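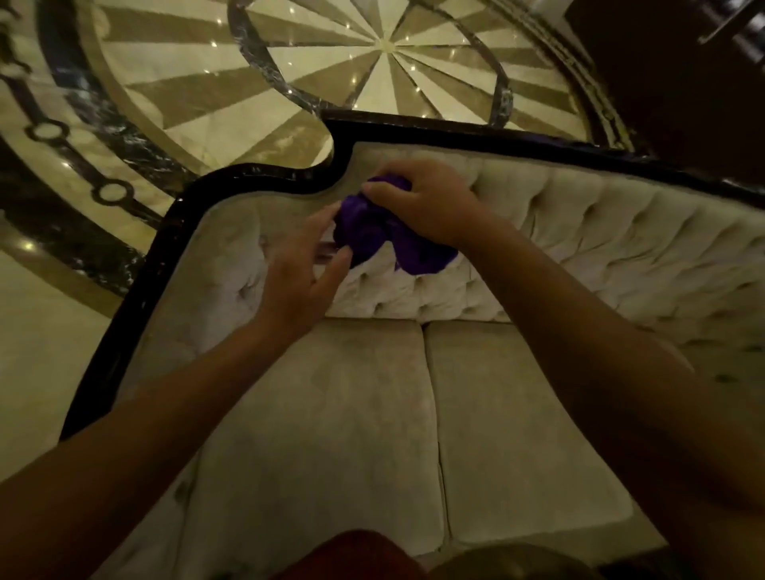
Part-time furniture and floor care person wanted at Walik House

Hi! I'm Valquíria Barbosa and I look after the inside of Walik House, a guest house with far more upholstery than any sensible person would buy. I'm hiring one person to share the dusting, wiping and polishing with me, and I'd love it to be someone who enjoys the fussy stuff.

Most of the work is in the front rooms. The cream sofas are button-tufted, so dust settles into every little dimple, and the dark carved wood along the top shows fingerprints like you wouldn't believe. Cloths get folded, shaken out and swapped often. I'll show you how I do it, and if you have a better way I'm all ears (my way is pretty slow).

Hours are 27 a week, mornings only, with 2 Saturdays a month. You get 11 paid days off to start, lunch in the kitchen, and parking behind the building.
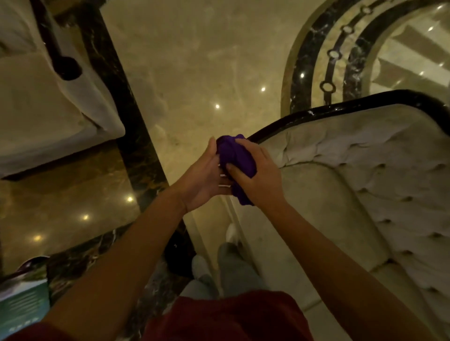
Floors are the other half of the job. We sweep first, then damp mop, then go over the spots by hand. The marble is glossy enough to throw the ceiling lights right back at you, so streaks show up fast, especially on the dark strip. Wear light, comfortable shoes and trousers you can kneel in. No bleach or vinegar on the stone, please!

You don't need hotel experience. You do need to be okay with stairs, moving small tables, and me talking while I work.

To apply, write a few lines about yourself and drop them off at the Walik House desk, 446 Clustance Road, or leave them with Markos Stamatopoulos, who handles the schedule. We're reading applications as they come in, starting September 9, 2021.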